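Setting up your quiet time (Mosano reflection bell, section 2)

Find a spot you like and don't fuss too much over it, any corner where you can sit comfortably will do!

1. Set the bell within arm's reach and hold the side button until the light glows.
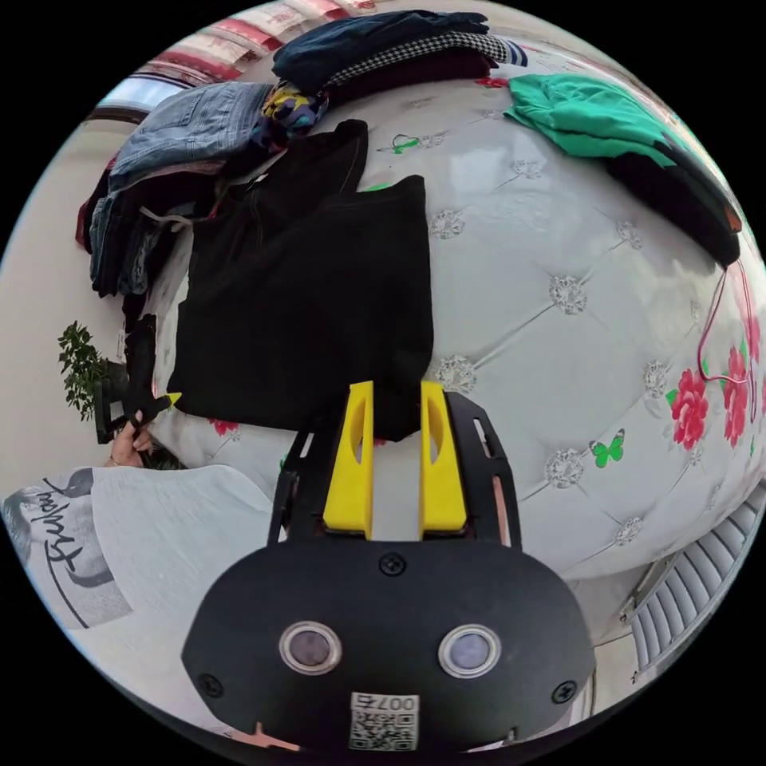 2. Choose a sitting length. We suggest 9 minutes to begin with, and you can work up to 20 (Yuk-lan Fang, who wrote our prompts, took a whole November to get there).

Note: Prompts play in order. If you'd like to start somewhere else, turn the dial to the right. 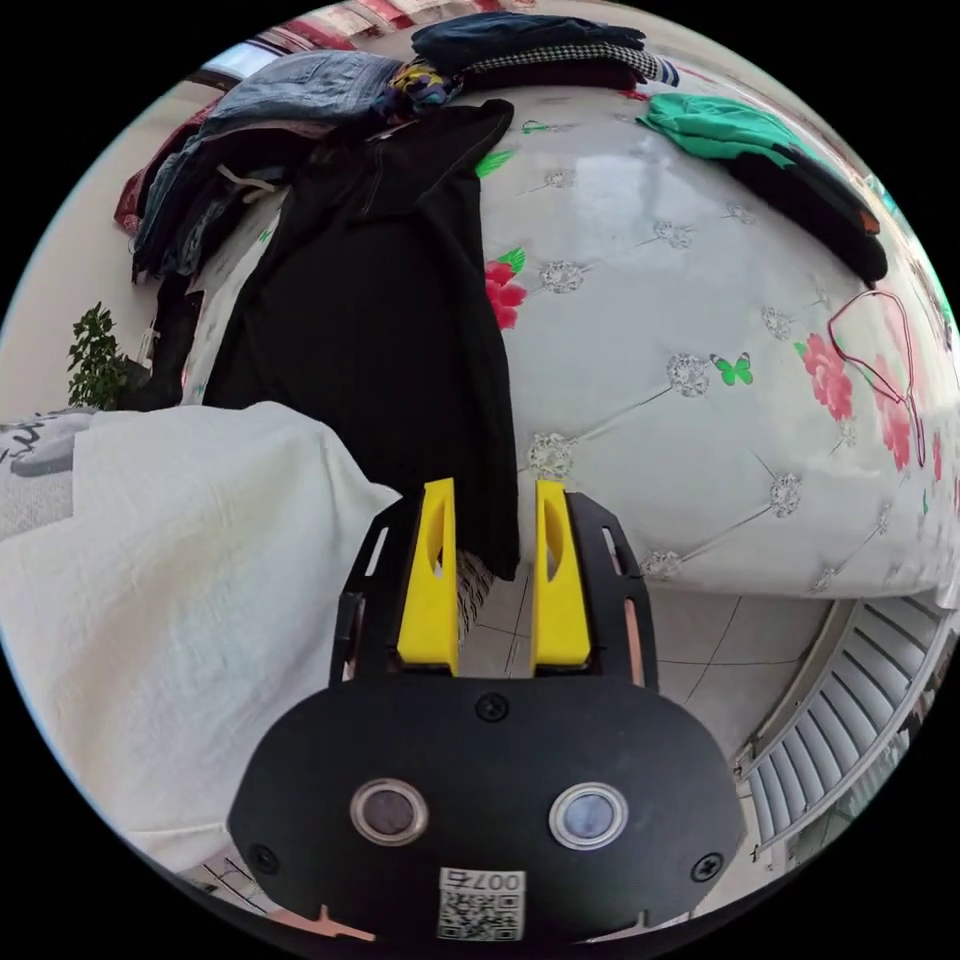
3. Let the opening chime fade completely, then breathe in your own time and listen to the question.

Caution: Please don't use the bell while driving, even on a quiet road.
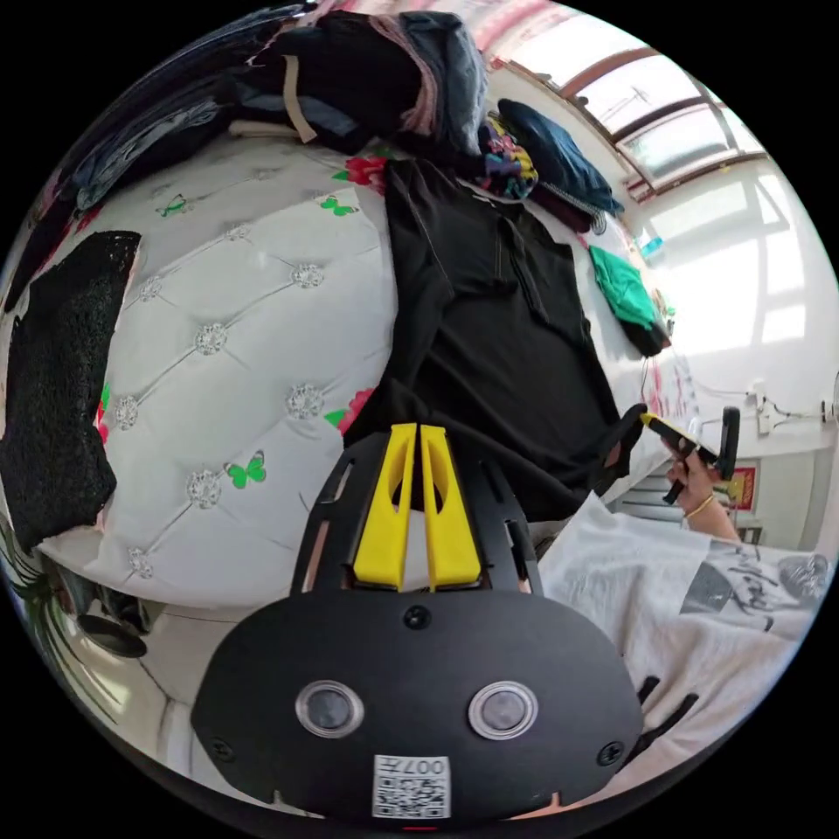 4. When the closing chime sounds, stay put for a breath or two, and jot down whatever came up, however small or silly it seems.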